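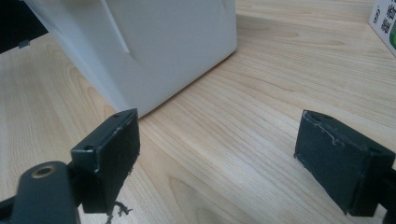
Why does a bare desk fill up again? Mostly through items put down for a minute, which then settle in and raise a family of receipts.

4.2 Desk surfaces

Of the 18 households in the Vescombe study, 12 agreed to clear one desk completely and leave us to watch what became of it. Pale wood was popular with the participants, who told us it looked calm. It also looks calm under a stack of unopened mail, as Ikeda's field notes observe with some restraint. Figure 3 shows a light desktop of this kind, with the grain running in long streaks and a few darker, knot-like marks among them.

Over the study period we logged 1546 arrivals on the desks. Mugs came first and left most often. Paper came later and had no plans to leave at all. Participants described the pile nearest the wall as "sorted," a term we were unable to define to the satisfaction of both coders (Yagi and Bạch).

Smooth finishes appeared to invite sliding: things were pushed to one side and counted by their owners as put away. We return to this generous view of tidying in Section 5.

Figure 3. Pale wooden desk surface with a smooth, slightly glossy finish.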